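## Folding tables, meet the grippers

Big changes in the finishing room at Trirkstead this May! If you've walked past the folding tables lately you'll have noticed the crew working with hand-held grippers, and yes, they're as fun to use as they look. The idea is that our folders record how they handle a garment, the recordings go to the Gikis team, and the folding arm planned for Line 5 learns from people who know cloth.

Đạt Tiêu has been on finishing longer than most of us and was the first to sign up. "The first day I was all thumbs," he told me. "Then I stopped thinking about my fingers and started thinking about the collar, and it got easier." He now coaches the early shift, and his trick of smoothing toward yourself before you pinch has gone straight into the training notes (ask him to show you, he loves it).

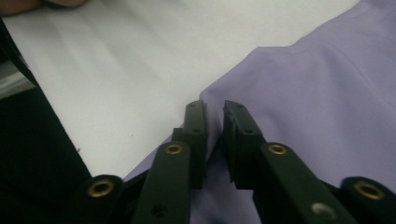 *Gripper open, lavender cloth next.*

So far the team has logged 3708 folds, 2823 of them good enough to use on the first pass. I think that's terrific for a crew that had never touched one of these things before spring!

Now, the question I hear most in the break room: what happens to the folding jobs? The arm will take the plain repeat orders, the 900-piece runs that leave everybody's wrists aching by the afternoon. Folders move over to inspection, mending and the mixed orders from Lanevmont, where every bag is different. Hours and pay grades stay as they are, and anyone who wants to learn to run the arm gets paid training time.

A few people are still unsure, and the pace on the recording tables does feel slow at first. Keep telling us about it. The thicker grip tape on the handles came from a note in the suggestion box.

Recording slots for next month are posted beside the Baert press. Put your name down by Sunday.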